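Carnley's repair cafe is moving, and I could not be happier about it

Mon 20 May

So it's official! The Carnley repair cafe is leaving the drafty old hall on Zurdale Road and setting up in the former Woner bakery, two doors down from the library. I've been going since February with a bag of broken stuff every single month, so please forgive me if I sound a little giddy.

The numbers first, for those who like them. The group says 1052 items have come through the door since it started, and some 400 of those were lamps (I brought in three of them myself, all from the same yard sale, and no, I haven't learned). The new space has room for 5 repair tables where the old hall could only squeeze in two, plus a corner for sewing and a proper counter for drop-offs.
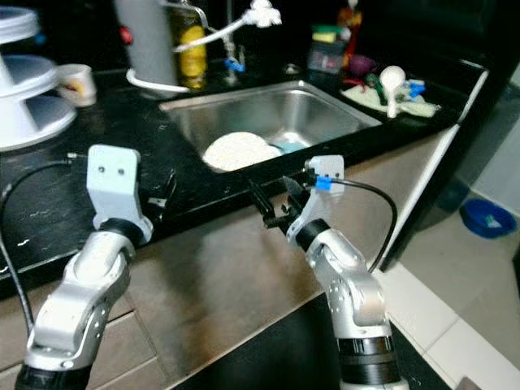
Home & Community

The kitchen is what got everybody talking at the open house on Saturday. The old hall had one outlet and a kettle you had to beg for. At Woner's there will be coffee, and soup on the colder days, and people waiting on a toaster can sit down with a bowl of something instead of hovering behind the fixer. I'm a terrible hoverer, so that's aimed at me.

Sewing gets a boost too. The Delaunay fabric shop is giving its remnants to the mending corner, so if you have a torn apron or a tablecloth with a burn hole in it, bring it along and pick out a patch. I came home from the open house and went straight through my linen drawer. Two napkins and a pillowcase are already in the bag!
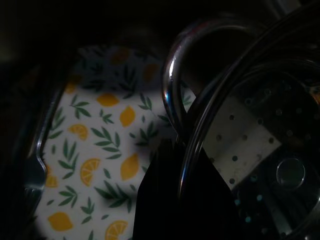
Lemon-print cloth beside a perforated steamer basket.

Doors open at 10 on the first Saturday of the month, and repairs stay free, with a jar out for parts. You can bring two items per visit, and anything with a plug should come with its cord (you would be amazed how many don't). Microwaves and gas heaters are still off the list. Parking is behind the library, and the side entrance has a ramp.

I'll be the one in line with another lamp.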